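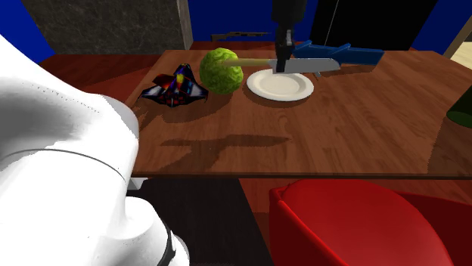

My simulated cell, gripper holding the knife over the plate.

Knife swings round in the gripper when the arm moves off – what am I setting wrong?

Posted by Keisha Fitzsimmons

Hi all, I've been building a table-top cell in simulation since June and I'm stuck on what I thought would be the easy bit. The job is to pick up a knife and set it down on the plate. The pick goes fine, fingers close where the handle meets the blade, up it comes. Then as soon as the arm sets off sideways the blade end starts to droop, and by the time I'm over the plate again it can be at any old angle. I've run it 40 times and got 37 bad ones, so it isn't just bad luck!

So far I've put the grip force up twice (made it worse, the knife started to buzz) and slowed the whole arm down, which helped a bit but now it takes an age. The other things on the table, the lettuce and the toy spaceship and so on, are only there as clutter for now. Do I need a different gripper model, or is it a settings thing?

Lucinda Dunleavy

Settings, I'd bet. I had the same trouble with a spanner. Two narrow fingers on a thin object give you hardly any contact area, and lots of simulators treat each contact as a bare point, so there's nothing to resist twisting. Look for torsional friction on the finger pads and check it isn't zero. Mine was, and I'd spent a whole evening blaming the arm.

Then put your grip force back to where it was at the start. The buzzing is the solver trying to push two shapes apart while you squash them together, and more force only feeds it. If it still buzzes, halve the time step before you touch anything else.

Also check where the knife's centre of mass sits. If the model came in with no mass set by hand, it may have been worked out from the collision shape, and that can land in a daft place. Grip as near to it as you can. And change one thing at a time – I know, I know, but do.

Gus Mercado

just weld it to the gripper when the fingers close, works every time

Emmett Pennington

Gus's way is all right if you only want a nice video, but you'll never find out if your grip is any good. I'd do what Lucinda says and then look at the acceleration limit on the sideways move. You can leave the top speed alone and just soften the start and stop, so you won't lose much time. Mine took 5 goes to get right.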